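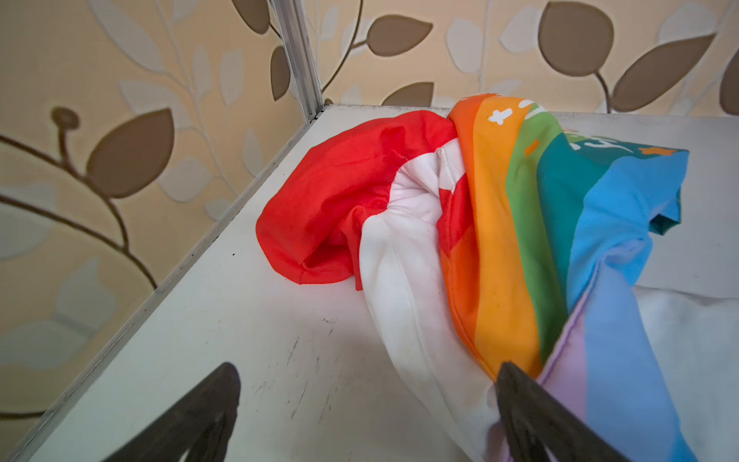
Photo credit: Clakanness Home & Garden Board

Washing bright striped cotton for the first time without the red going everywhere
Asked in Laundry & Fabric Care, August 29, 2024
171 views

marigoldporch

Hi all! I've caught the sewing bug in a big way and I'm making picnic blankets for the whole family before our reunion in November. I found the most gorgeous rainbow stripe at the Wongsuwan remnant sale over in Tutlow, and of course I bought far too much of it (no regrets, the orange alone was worth the drive). The plan is stripes on top, plain white cotton on the back, and a white binding all the way around.

You can see where this is going. I have never pre-washed anything in my life. I cut a little square off the end, ran it under the tap and rubbed it on a paper towel, and the towel came away pink. The yellow and orange parts seem fine so far. It's the red I'm worried about, and it's going to be stitched right up against white!

Is there a way to wash it before I start cutting so that the finished blankets can go through a normal machine wash? I've read vinegar, I've read salt, I've read that both are nonsense. I have a top loader with no soak setting and a decent-sized utility sink. Also, should I wash the white separately or put it in so I can see how bad things are? And will it shrink? I have two extra yards, so a bit of shrinkage won't ruin me.

Thank you, you were all wonderful about my zipper disaster.

quiltingbythecreek

Oh, you are going to have so much fun with these. Striped tops are a joy, you hardly have to do any piecing and they look like you slaved over them!

Skip the vinegar and skip the salt. They get used in some kinds of dyeing, and that's where the story comes from, but neither one will lock in dye on cotton you bought off the bolt. What you have is loose dye sitting in the cloth with nothing holding it there, and you want it out. Hot water and plenty of it is what does that.

My method, which I use on every red and navy I bring home:

Zigzag or serge the cut ends first so they don't ravel into spaghetti. Fill the utility sink with the hottest water your tap will give, add a small squirt of plain dish soap (the clear, unscented kind) and push the fabric right under until there are no air pockets. It needs room to move. If it's wadded up tight, the dye that comes off one stripe just settles on the next one. Leave it for 90 minutes and give it a swish whenever you walk past. Then look at the water. 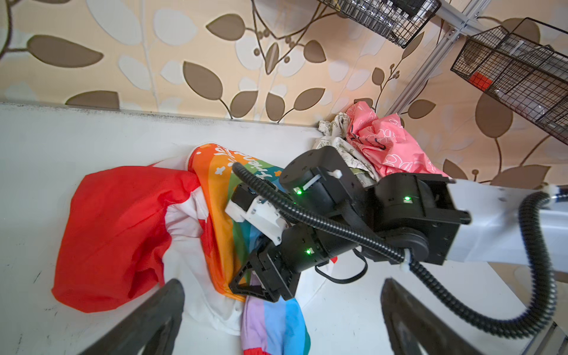
Colorful fabric items on a white tabletop.

If the water is pink, drain, refill and go again. Keep at it until you can dip out a glass of the water, hold it up in front of something white and see no color. Some reds get there on the second soak. I had one that took me a whole rainy day and I was quite proud of it by the end – then it behaved perfectly for years.

After that, run it through your machine on a normal cycle and dry it the way you plan to dry the finished blankets. If they'll be tumbled on medium, tumble the yardage on medium. Take it out while it's barely damp and press it, because creases that dry into cotton are no fun at all.

Wash the white on its own. It needs pre-washing too, so that top and back shrink before they're sewn together. For a tester, use a scrap of white you don't care about and toss that in with the stripes.

One more thing: keep your little test square! Pin it to a bit of white and put it through a load with your towels. If the white is still white, cut away.

dobbs_in_the_basement

I just use color catcher sheets. Throw a couple in, done. Tident powder is what we use here, cold water, never had a problem. I don't sew though, this is for shirts.

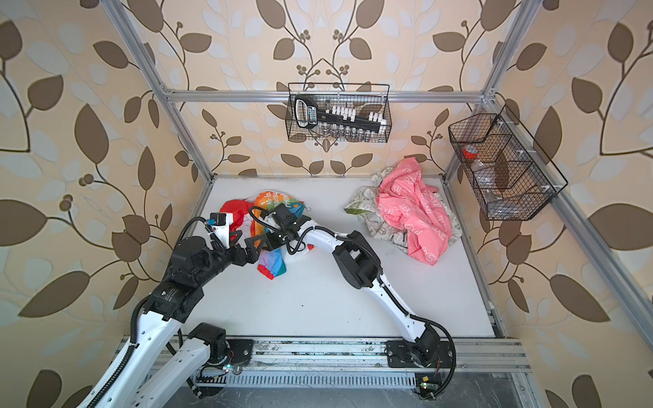
papercrane_lane

Catchers are great as a backup, and I'd put a couple in for the first few washes of the finished blankets, but I wouldn't lean on them for a red that's already coming off on a paper towel. They only grab what's floating past. Soak first, like quiltingbythecreek says.

I'd add one warning from my own beach bag project. Don't leave the wet fabric sitting in the washer after the cycle ends. Mine was rinsing nearly clear, I got on the phone, and by the time I came back the red had crept into the white wherever the two were lying against each other. I re-soaked it right away in very hot water with dish soap and nearly all of it lifted out. Please don't put it in the dryer if you see a stain like that! Heat makes it a lot harder to shift.

For shrinkage, measure before and after and write it on a scrap of paper. Your two extra yards should cover you nicely.

marigoldporch

You people are the best! First soak is in the sink now and the water looks like fruit punch, so I'm very glad I asked. Going to keep going until it's clear and then do the towel test. Does it matter if I leave it in overnight, or should I drain it before bed?

quiltingbythecreek

Drain it before bed, hang it over the tub and start fresh in the morning. Once that water cools down with all that red in it, I'd want the fabric out of there. And please post the blankets when they're bound, I want to see that orange!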